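老小区厨房下水返味，柜子里也有味道，怎么排查？

发布于2021年3月12日 星期五　分类：居家维修　浏览：43

房子是二手的，我住进来快两年了。去年冬天开始厨房有一股下水道味，早上最明显，中午开窗通风之后淡一些，晚上做完饭又回来了。洗菜盆下面那个柜子打开味道更重，所以我一直以为是下水管的问题。

已经做过的事情：

水槽下面的存水弯拆下来洗过一次，里面挺脏的，刷干净装回去了，味道轻了三四天又恢复原样。

倒过小苏打加白醋，也倒过开水，没什么区别。

下水软管插进地面排水管的那个口子，原来缠的是一圈黑胶布，已经发硬了，我重新缠了一遍。

厨房没有地漏，洗碗机也没有，只有一台净水器，废水管接在水槽下水管的侧面。

物业来看过一次，说主管道是通的，楼上楼下没人反映，建议我自己换一个防臭的下水器。我在Justen的网店看了几款，价格差得很多，从二十几块到两百多都有，看不出区别在哪里。

想问两件事。第一，有没有办法先确定味道到底从哪里出来，再决定花钱换什么。第二，柜子本身是颗粒板的，底板有一块以前泡过水，鼓起来了，会不会是板子的味道，要不要连柜子一起处理。

补充：我家在三楼，整栋楼六层，厨房下水是单独一根立管，从柜子后面穿下去。

墙根的修修补补　答于当天下午

先说怎么确定来源，这一步不花什么钱。

晚上用完水之后，把水槽下面的柜子清空，柜门关上，找个塑料袋把下水软管和地面排水管的接口整个包住，用胶带绑紧，上下两头都要绑。第二天早上不要开窗，先打开柜门闻一下。如果味道明显小了，就是接口漏气。如果没变化，就继续查下一个位置，用湿毛巾塞住水槽的漏水口和溢水口，再过一晚。一次只堵一个地方，不要一次全堵上，那样查不出来。

你说存水弯洗完之后轻了三四天，这个情况我见过，一般有两个原因同时存在，一个是管子内壁本来就有油垢，洗了当然会好一点；另一个是漏气的地方没处理，油垢重新积起来以后两边的味道加在一起，你就觉得又回来了。

黑胶布不能算密封。电工胶布遇到潮气会慢慢松开，里面的胶变成一层黏糊糊的东西，管子稍微一动就有缝。这个接口应该用橡胶密封圈，外径要和地面排水管的内径对得上，老房子常见的是五十和七十五两种管，买之前拿尺子量内径，不要量外径。套上去之后往下压到底，软管插进去的深度留四五厘米就够，插得太深会挡水。

如果管口本身缺了一块，或者不圆，密封圈压不严，可以在外面再补一圈防霉的密封胶泥。胶泥要贴在干的、干净的表面上，先用纸巾擦，再用吹风机吹几分钟。
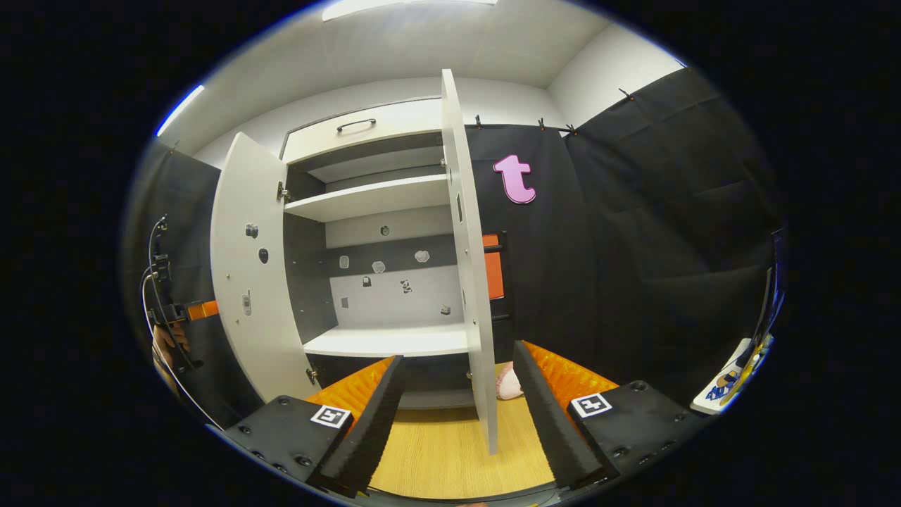 净水器的废水管也要看。很多安装师傅是在下水管侧面打个孔，用一个鞍形的夹子夹上，时间长了夹子里的垫片会老化。检查方法是把纸巾围在夹子下面，让净水器冲洗一次，纸巾湿了就说明漏水，漏水的地方一定也漏气。还有的师傅直接把细管塞进软管接口旁边的缝里，这种根本没有密封，要改。你可以买一个带侧接口的下水配件，把废水管接在存水弯的上方，注意是上方，接在下方等于绕过了水封，管道里的气会沿着细管往回走。

关于防臭下水器，我的意见是先别买。你已经有存水弯了，只要弯里有水，气就过不来。再加一个带弹片或者硅胶芯的东西，多一个容易挂菜叶的位置，堵的机会更多。二十几块和两百多的区别主要在材料和提篮，防臭的原理差不多。

存水弯里的水会不会被抽走也值得看一下。楼上集中用水的时候，如果你听到自己家水槽里有咕噜声，就是立管里的负压在抽你的水封。六层的老楼，屋顶的通气口被堵住的情况不少，可以请物业上去看一眼。没有咕噜声就先不用管这一条。

柜子的事情分开处理。板子泡过水的味道是霉味，闷的，有点酸，和下水道那种味道不一样。你可以把鼓起来的那一块单独闻一下，凑近了闻。底板换起来不难，橱柜的底板大多是夹在两块侧板之间的，下面有踢脚线，把踢脚线扣下来就能看到连接件。侧板如果没有鼓，不用拆整个柜子。新底板的切口一定要封边，尤其是给管子开的那个圆孔，孔的内壁刷两遍清漆或者打一圈胶，原来那块多半就是从这里吸的水。

我自己家从接口到底板全部弄完，材料花了大约30块，没算底板。底板是找楼下做柜子的店按尺寸切的，连封边一共28。各地价钱不一样，这个只能参考。

路过的三楼住户　答于当天晚上

直接换下水器就行了，我家换完就没味了。买贵一点的，便宜的用不了多久。Ballham那种带翻板的可以，装的时候下面的螺母拧紧。

柜子不用管，放一盒活性炭。

半个扳手　答于第二天

前面那位讲的方法基本上是对的，我补充几点，有一点不太同意。

不太同意的是用塑料袋包接口过夜。管子表面有水汽的时候胶带粘不住，半夜自己松开了你也不知道，早上闻到味道就误以为不是这里。我的做法是先用保鲜膜绕，绕12圈左右再用胶带收口，保鲜膜自己会贴在一起，比塑料袋可靠。早上拆之前先检查一下有没有松，松了这一晚就不算，重新来。

你提到立管从柜子后面穿下去，这个位置要单独看。很多老房子的立管穿过楼板时，周围的洞没有用水泥填实，只是塞了点报纸或者发泡胶。楼下厨房的味道、管道井里的味道都会从这圈缝里上来，正好就在你的柜子里面，闻起来和自己家下水返味一模一样，堵水槽、换下水器都没用。把柜子背板拿下来，或者从侧面的检修口伸手进去，点一根线香放在管根旁边，看烟往哪个方向走。窗户和油烟机都要关掉，再试一次开油烟机的情况。如果开了油烟机烟往屋里跑得很明显，就说明这里有缝，油烟机把气抽上来了。

你说晚上做完饭味道又回来，我怀疑跟油烟机有关。厨房门窗都关着开油烟机，屋里是负压，哪里有缝就从哪里进气。今天晚上做饭时开一条窗缝试试，不用花钱。如果有改善，就重点找漏气的缝，油烟机本身没有问题。

填管根的缝不要光用发泡胶，发泡胶里面有孔，时间长了会缩。先把松动的东西掏干净，缝大的用堵漏王，加水之后几分钟就硬，一次少调一点，缝小的用防霉密封胶打一圈。我用过Trirstead的胶，也用过Nikolaidis的，干了以后没看出差别，认准防霉的就可以，颜色随便。打完至少一天不要碰水。

有燃气管从同一个洞穿过去的话不要自己动，打燃气公司的电话，他们有规定的填法。点香之前也先确认一下没有燃气味，有味道就别点火了。

底板这一块我同意，换掉比较好。另外有一个省事的办法，底板换好以后在上面铺一张铝箔的防潮垫，四边往上折两厘米，用透明胶粘在侧板上，以后有一点漏水会积在垫子里，能看得见。不折边的话水会从边上流下去，铺了等于没铺。

柜门平时可以留条缝，尤其是刚打完胶那几天。铰链如果生锈，用旧牙刷蘸一点缝纫机油刷一下，不要用除锈剂，喷到门板上会发黄。

提问者追评

照着先试了开窗做饭，味道是轻了一些，但没有完全没有。保鲜膜的方法打算周末弄。背板后面看了一眼，管根那里确实有一圈空的，能伸进去一根手指，里面塞的东西已经碎了。没有燃气管，燃气在另一面墙。堵漏王已经下单，底板的尺寸还没量。

再问一句，堵漏王如果以后要换立管，还敲得掉吗？

半个扳手　回复

敲得掉，用小凿子慢慢凿，别对着管子使劲。调的时候可以先在管子外面绕一层保鲜膜再填，以后好分开，外面那一圈细缝再用胶补上。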